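Reststead Opens Two-Arm Bench Service to Outside Clients

Jul 31, 2025

Reststead, the Toledo firm known until now for repairing packaging equipment, has begun offering a bench service built on the Zeklow two-arm kit. Clients send in the objects they expect a robot to handle, and the firm returns a written report on which pickups can be relied upon. The head of the service met with us at the Toledo office to discuss its terms and its limits.

The service grew out of requests from existing customers. "They were being shown very good videos by suppliers, and they wanted to know what would happen with their own trays and their own tools," the head of the service said. "We had the kit on site for internal work. It seemed reasonable to make it available."

A standard engagement consists of 133 trials per object, run over one week. Clients may choose the objects but not the starting positions, which are assigned by the firm from a fixed list. The head of the service described this as the condition most often questioned during contract talks. "A client will naturally place an item where it is easy to pick up. We ask them to leave that part to us."

Taped squares on the work surface serve as the reference for each position. Staff record the square and the direction in which the object points, and the same layout is used again when a client returns with revised software.

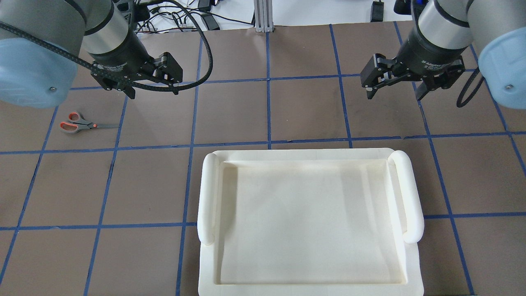 The two-arm bench with scissors and a tray on the taped work surface.

Hand tools and containers make up much of the current workload. Scissors are regarded as a demanding item. "They are thin, they lie flat, and the handles and the blades call for different approaches," the head of the service said. "We advise new clients to include one flat object in the first order, even if their main interest is in boxes."

The price of a standard engagement is $2854. A repeat engagement on the same objects is billed at $2000, provided it is booked before the end of October. Shipping is charged separately, and objects are returned only on request.

Asked about weaknesses, the head of the service named two. The kit is not suited to heavy loads, and cable routing on the arms must be checked at the start of each shift, a task that reduces the hours available for trials. Skulier, which distributes the kit, has been informed of the second point and has promised a revised cable guide. No delivery date has been given.

"We report failures in the same table as successes," the head of the service said. "Some clients have asked for two separate documents. We have declined."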